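4. Moving and placing the table

The Multach folding table has a light-colored top on a dark metal frame with crossbars. Moving it with the legs open takes two carriers, one at each end.
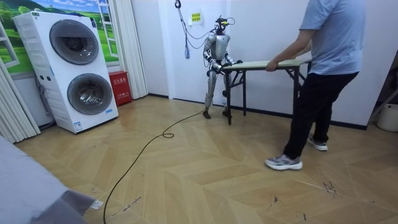
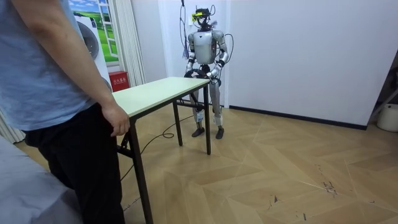
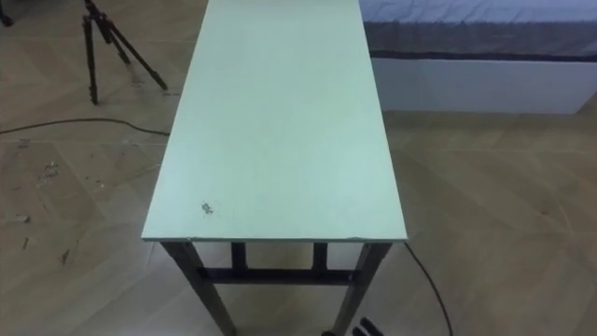
4.1 Clear the top. Do not use it to carry tools, cups or parts during a move.

4.2 Check that the leg locks are closed. An open lock can let the frame fold under load.

4.3 Take hold of the short ends. Keep fingers away from the crossbars and hinge points.

4.4 Lift both ends together to waist height and walk at the pace of the slower carrier.

4.5 Set all feet down flat. Press on each corner in turn – if the top rocks, shift the table and try again.

4.6 Leave 300 mm between the table and any wall or appliance with a door. Measure with the door open.

CAUTION: Do not drag the table on a wood or wood-look floor. Sweep up grit before setting it down.

NOTE: Small edge chips and surface stains do not affect use. Wipe the top with a damp cloth – no solvents. If a crossbar is bent, stop using the table and order frame kit 953.

For folding and storage, see section 9.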